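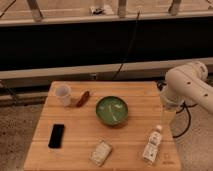
寄木の小さいテーブル、上に物がたまっていく問題とオイルの塗り直しについて

はりねずみ茶
はじめまして、いつも読むばかりでしたが初めてスレッドを立てます。長くなるのでお茶でも飲みながらお付き合いください。
うちに細長い板をはぎ合わせた正方形のテーブルがありまして、明るい蜂蜜みたいな色がとても気に入っています。Zarnholmという家具屋さんで見つけて、ひと目ぼれで連れて帰ってきました。右手前の角に薄い刻印のようなものがあって、そこもまた好きなんです。
ところがこのテーブル、気を抜くと小物の避難所になってしまうんですよね。奥に白っぽい半透明のカップ、真ん中に緑のボウル、手前には小さな包みだのボトルだの。どれも小さいから「あとで片づけよう」と思えてしまうのがいけないんでしょうね。冬になる前に一度全部どけてオイルを塗り直したいのですが、その前に、塗ったあとどこに何を置く暮らしにするかを決めておきたくて。皆さんは小さいテーブルの上、どうされていますか。

豆皿日和
こんにちは、刻印いいですねえ。私も木のテーブルが大好きで、つい読みふけってしまいました。
うちの場合は、真ん中のボウルを「何でも入れ」に昇格させてしまいました（笑）。鍵も目薬も飴も、とにかく帰ってきたらボウルへ。これだけで卓上がずいぶん広く感じます！せっかくきれいな緑のボウルをお持ちなのですから、細々した物はみんなあの中に住んでもらったらいかがでしょう。縁の色が濃いのもすてきです。

Kurumi_9
うーん、私はボウル案には反対寄りです。豆皿日和さんごめんなさいね。
何でも入れを作ると、今度はそのボウルが掘っても掘っても底の見えない器になるんですよ。うちがまさにそれで、先月ひっくり返したら乾電池が9本出てきました。使えるのか使えないのかも分からない電池が9本ですよ……。食べ物を入れるかもしれない器なら、なおさら混ぜないほうがいいと思います。
それよりテーブルの外に浅い引き出しをひとつ用意して、卓上には「今日使う物」だけ残すのが好きです。寝る前に一周見まわして、使わなかった物は引き出しへ帰ってもらう。それだけです。

はりねずみ茶
お二人ともありがとうございます、うれしくて2回読み返しました。

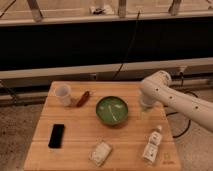 それで、ボウルの件なんですが、じつはどちらのお気持ちもよく分かるんです。あのボウルは食卓でも使いたいので、電池の住みかになるのはちょっと困ります。でもテーブルの上に丸いものがひとつあると、なんとなく部屋がやわらかく見えるので、しまい込むのもさびしくて。
カップのほうは奥の隅が定位置になりつつあります。あそこなら肘が当たらないので、まあいいかなと。問題は寝かせたままのボトルですね。立てればいいのに、と自分でも思います。

みちくさ工房
横から失礼します。木工を趣味でやって16年以上になる者です。片づけは皆さんのほうがお上手なので、オイルの話だけ書かせてください。
まず今の仕上げがオイルなのかウレタンなのか、そこを確かめるのが先です。Zarnholmさんに問い合わせるのが早いと思いますが、分からなければ目立たない裏側に水を一滴落として、しばらく見ていてください。すうっと染みて色が変わるならオイルかワックスの可能性が高く、いつまでも玉のままなら塗膜があるかもしれません。塗膜の上からオイルを塗ってもべたつくだけなので、急がないほうがいいです。
オイル仕上げだった場合は、固く絞った布で拭いて一晩乾かし、240番くらいの紙やすりで木目に沿って軽くなでて、粉を払って、薄く塗って拭き取る。これを2回。はぎ目のところは余分な油がたまりやすいので、乾いた布で板の向きにしっかり拭き上げてください。私はKallariの無色のオイルを使っていますが、お手元にあるもので構いません。
それから拭き取りに使った布は、丸めてごみ箱に入れないでくださいね。自然に熱を持って燃えることがあります。水にたっぷり浸してから捨ててください。

豆皿日和
布の話、知りませんでした！怖いですね、私は今まで丸めていました……。読んでよかったです。
Kurumi_9さん、電池9本には笑ってしまいましたが、うちのボウルも今見たらレシートが層になっていたので、あまり大きな顔はできません。でも、ボウルに入れる習慣のおかげで鍵だけは一度もなくしていないんですよ。そこは譲れません。

Kurumi_9
鍵をなくさないのは立派です、そこは素直に降参します。じゃあ鍵専用の小さいお皿、というのではだめですか？深い器だから積もるのであって、平たければ積もりようがないので。
以前、Nii Amoahさんという方の暮らしの講座に出たときに「器の深さはためらいの深さ」と教わって、なるほどと思って帰りに平皿を買いました。その平皿にも今は輪ゴムが山になっていますけれど。

ひなた窓
初めて書き込みます。下がカーペットのお部屋でしたら、オイルを塗るときは古いシーツか新聞紙を広めに敷いてくださいね。うちは10月に塗って、一滴だけ垂らしたのが今も残っています。重曹も中性洗剤も試しましたが、薄くなっただけでした。
片づけのほうは、わたしは「置いたままでも平気派」です。暮らしているんですもの、テーブルに小物があるくらい、いいじゃないですか。毎晩引き出しに戻すのは、わたしにはちょっと続きません。

はりねずみ茶
ひなた窓さん、カーペットの件ありがとうございます。うちもごま塩のようなグレーベージュのカーペットなので、ぞっとしました。シーツ、出しておきます。
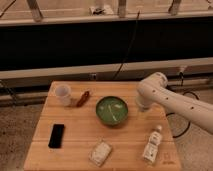 で、いろいろ考えた結果、まず平たいお盆をひとつ用意することにしました。Findcombeの通販に木のお盆が出ていて、ちょうどボウルの手前に置けそうな大きさなんです。小さい包みとボトルはそこに寄せて、ボウルは食卓用に空けておく。カップは奥の隅のまま。Kurumi_9さん方式の引き出しは、置き場所から考えないといけないので、来年の宿題にさせてください。
みちくさ工房さん、裏側の水滴、さっそく今夜やってみます。ところで刻印の上もやすりをかけて大丈夫でしょうか。もともと薄いので、消えてしまったら泣いてしまいます。

みちくさ工房
刻印のまわりは、やすりなしがいいと思います。指先に布を巻いて、オイルだけそっとのせて拭き取ってください。多少の段差や色の差は、使っているうちになじんできます。
心配でしたら、マスキングテープで小さく囲っておいて、ほかを磨き終えてからはがすと安心ですよ。テープは貼りっぱなしにせず、その日のうちにはがしてください。

豆皿日和
お盆、いいですね！ただ、経験者として申し上げると、お盆にも積もります（笑）。あと木のお盆は裏に傷つけるものがないか見てから置いてあげてくださいね。うちはLampteyのフェルトを四隅に貼っています。

Kurumi_9
お盆に賛成です。引き出しは来年、ちゃんと聞きに来ますからね。

はりねずみ茶
水滴の結果です。すうっと染みて、色が濃くなりました。オイルのほうみたいです！次の晴れた日の午前中に塗ってみるので、乾いたらまたここに書きますね。刻印はテープで囲むことにします。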